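Why Do We Stand in Line?

You have probably spent part of this week in a line. Lines for lunch, lines for the bus, lines for the water fountain behind the one kid who drinks like a camel. Grown-ups stand in lines too, and they are not any better at it than you are. They just sigh more quietly.

What is a line for?

A line answers one question: who goes next? Without it, the answer would be "whoever is biggest" or "whoever yells loudest," and your little sister would get every cupcake in town.

The most common rule is first come, first served. If you got there first, you go first. Scientists who study waiting (yes, that is a job, and yes, they must be very patient) call a line a queue. It is a silly-looking word. You say the first letter and the other four stand behind it.

Why is the other line always faster?

Say the grocery store in Drindville has 11 checkout lanes, all open, all with a line. You pick one. What are the chances you picked the fastest? One in 11. That means 10 times out of 11, some other lane beats yours, even if the universe has nothing against you personally.

Your brain makes it worse. When your lane zooms along, you think about dinner. When it gets stuck behind a man paying for soup with pennies, you notice every single penny.

The snake trick

Some places use one long line that bends back and forth like a snake. The person at the front goes to whichever counter opens up. The Bondel Ferry does it this way. In June the ferry carried 3442 passengers in one weekend, and all of them got to shuffle past the same poster of a walrus four times.

A snake line looks scary because it is so long. But if one counter gets stuck, the others keep pulling people from the front, and you can't pick the wrong lane if there is only one lane to pick.

When the line isn't fair on purpose

At a hospital, a person who can't breathe well goes ahead of a person with a splinter, even if the splinter arrived at dawn. This kind of line goes by need. If you are ever the splinter, bring a book.

Then there are lines you can't see. Take a number at the Berhe Bakery on a Friday and you might get 771. Relax, they don't start at one. You can sit down, wander off, or press your nose on the glass, and your place waits for you.

Try it at home

Line up some toys or blocks and pick one end to be the front. Serve them one at a time, 20 seconds each, and work out how long the last one has to wait. Then split them into two lines with two servers and try again. Blocks are excellent customers. They hardly ever complain.

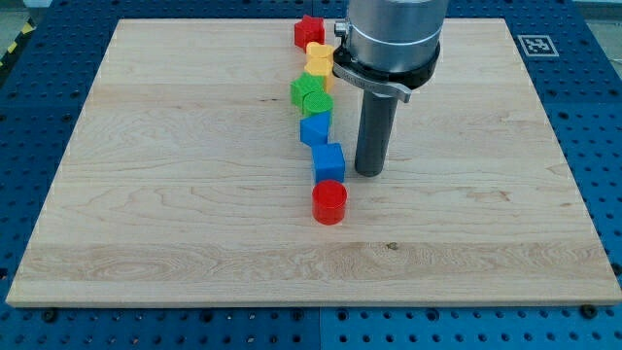

Words to know

Queue: a line of people or things waiting for a turn.

Server: whoever or whatever helps the next one in line. A cashier is a server. So is a water fountain.

Cutting: going ahead of your turn. Also a good way to meet everyone behind you.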